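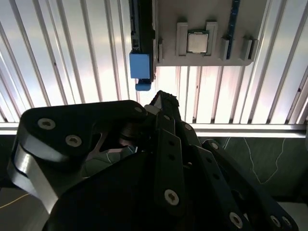 Hand below the light gray plate, slatted panel behind.

Mon 25 February

Crumble topping, batch 14. Same filling as last time (apples, a little lemon, brown sugar), so only the topping changes. Norton oats in one dish, Wernari in the other. Butter straight from the fridge, cubed small, rubbed in by hand. Flour, sugar and oats came to 407 g per dish, butter 169 g.

Norton dish - clumps nicely, big pebbles, browned at the edges first. Wernari stayed sandy. Tasted fine but slid off the fruit when served. Added a spoon of cold water to the leftover Wernari mix and squeezed it in the fist before scattering. Much better. Should of done that from the start.

Oven is still running hot at the back left. Turned both dishes halfway. The Yoshida thermometer disagrees with the dial again, trusting the thermometer. Do not move the shelf up a notch, the sugar catches before the apples go soft. 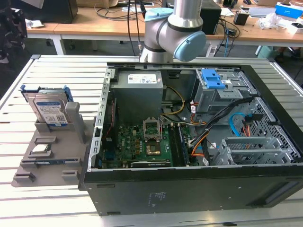

Filling notes. Cooked the apples down in the pan first, lid off, until the juice went syrupy. Last week's were too wet and the bottom of the topping turned to paste. Less cinnamon this time, can hardly taste it, put half back. Salt - a real pinch, not a polite one. Cornstarch left out completely and didnt miss it.

Tried chilling the topping before baking. Half hour in the freezer, spread on a tray. Holds its shape, stays craggy. Worth the wait if there is freezer space, which there mostly isnt. The bag of frozen topping from early February also baked up fine, no thawing, went on straight.

Laketari want the recipe scaled for their canteen, 3000 g of topping in one go. Not sure the rubbing-in works at that size, butter will go greasy before it's all in. Maybe grate it frozen? Mixer on lowest speed, paddle, stop early. Try a half load first.
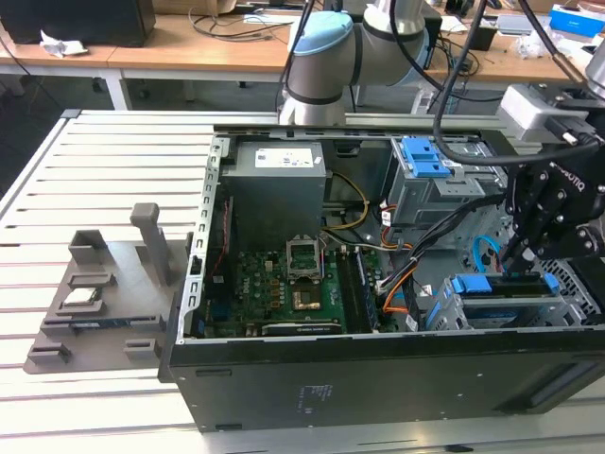
Tower on its side, side panel off. CPU socket open, both memory slots to the right of it.

To do
- buy more Norton, bag nearly gone
- grated butter test, small dish
- pears instead of apples, less sugar
- check if Laketari ovens have a fan
- write down the baking time, forgot AGAIN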